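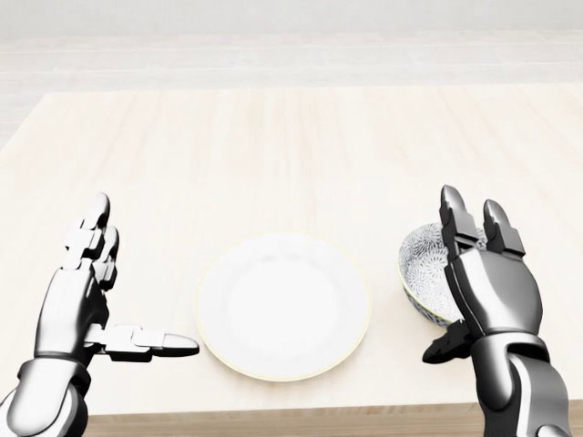 Plain white plate on a pale wooden table

White ring left on oiled table, can it be lifted without redoing the whole top?

Posted by gellelport_flat in Furniture and Floors

We have a pale wooden dining table, oiled and not varnished, bought second-hand. Last night I put a plate straight from the oven on it and went to answer the door. When I came back there was a cloudy white ring where the rim of the base had been. It is faint from above but shows up badly with the window behind it.

I have tried a damp cloth and a bit of washing-up liquid, with no change. The surface feels smooth. The previous owner left half a tin of Vernen hard wax oil in the cupboard, so I assume that is what was used, but I don't know when. I'd like to avoid sanding the whole thing. It is 13 years old according to the label underneath and has a few other marks I can live with.

Can I treat just the ring? And is the oil in an opened tin still any good?

tambunan_joiner
Posted 2 hours later

A white mark is usually moisture trapped in the finish. If it were black it would have gone into the wood and you would have more work to do.

Start with the gentlest thing. Leave it alone for a couple of days in a warm room, as some of these fade by themselves. If it is still there, lay a clean dry cotton cloth over the ring and go over it with an iron on low, no steam, for a few seconds at a time. Lift the cloth and look each time. Stop if the surface starts to feel tacky.

If that doesn't shift it, rub the ring lightly along the grain with a fine grey pad and wipe off the dust. Put on a very thin coat of oil, leave it for as long as the tin says, then buff off everything that hasn't soaked in. Go a hand's width past the mark and feather it out, or you will swap a white ring for a shiny patch. Try it on the underside first – old oil can dry darker than what is already on there.

As for the tin, if there is a skin on top but the rest is runny, cut the skin out and strain what is left through an old pair of tights. If it has gone to jelly, bin it. Lay used rags out flat outdoors to dry before you throw them away. Oily rags in a heap can catch fire.

unus71
Posted the next day

Mayonnaise. Leave it on overnight and wipe it off. Worked on my mum's sideboard but that was varnished I think.

tambunan_joiner

It can work, it's only the oil in it. I wouldn't on a pale top, it can leave a yellow stain.

gellelport_flat

Thanks both. Did the iron this evening, four or five goes, and the ring has nearly gone. There is a short curved bit left that I can only find if I crouch down. I'll leave it until the weekend before trying the pad. The tin was solid.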